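**Notes pour l'intervention – « La dînette, ou l'art de ranger une cuisine qui n'existe pas »**

Durée visée : vingt minutes, questions comprises. Ne pas lire les diapos. Boire avant.

### Ouverture (ne pas s'excuser pour le micro)

Bonjour. Je travaille depuis trop longtemps sur les cuisines en miniature, et j'ai un inventaire chez moi : 214 pièces, toutes marques confondues, dont 113 légumes. Laisser un temps. Les légumes sont la partie du jouet que les adultes achètent avec le plus d'espoir.

Dire d'où je viens : catalogue des dînettes du fonds Pramance, puis l'enquête Lambrechts sur les jeux d'imitation. Ne pas raconter l'enquête. Si on me la demande, renvoyer à la pause.

### 1. L'échelle

Dans une dînette, rien n'est à la même échelle et ça ne dérange que moi. Une poêle qui contient une seule carotte est une poêle pleine. Le feu unique occupe tout le dessus de la cuisinière. On cuisine donc un aliment à la fois, comme dans mon premier studio.

Demander à la salle : qui a encore chez soi un œuf au plat en plastique ? Attendre les mains. Il y en a toujours plus que prévu, et souvent sous un canapé.

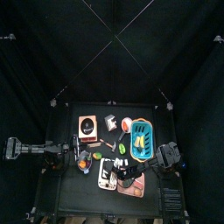

Enchaîner sur la planche à découper. C'est mon objet préféré et je le défends : la planche fixe le poste de travail. Retirez-la, et les enfants coupent n'importe où, y compris sur le chat. Posez-la au milieu, et tout se met à tourner autour d'elle – la poêle, les aliments, les disputes.

(Si le temps manque, sauter le paragraphe sur le chat. Avec regret.)

### 2. Le rangement

Les manuels proposent de ranger par famille : les ustensiles ensemble, les aliments ensemble. J'ai essayé avec les boîtes Odus, celles à 4 compartiments. Elles tiennent jusqu'au goûter.

Les enfants rangent par usage, et parfois par rancune. La tranche de saumon reste dans la poêle parce qu'elle est en train de cuire, et elle cuira encore lundi. Qui sommes-nous pour arrêter la cuisson ?

Ma proposition, testée dans 3 ludothèques :

- une table basse, dégagée avant de commencer ;
- les gros objets au fond, les petits devant ;
- un bac pour tout ce qui roule ;
- aucune étiquette, ou alors illustrée.

Insister sur le bac. Les petits pois sont une question de sécurité publique.

### 3. Le grille-pain

Parenthèse que j'assume. Le grille-pain miniature est l'appareil le plus réaliste de la collection : il prend de la place et on ne sait jamais où le mettre. Lire ici la fiche Murthorpe, deux lignes, sans faire la voix.

Ensuite, question pour les ludothécaires : gardez-vous les pièces dépareillées ? Moi oui. J'ai un couvercle sans casserole depuis des années – on s'entend bien.

### Fin

Faire passer la boîte dans les rangs. Recompter les fourchettes au retour. Questions.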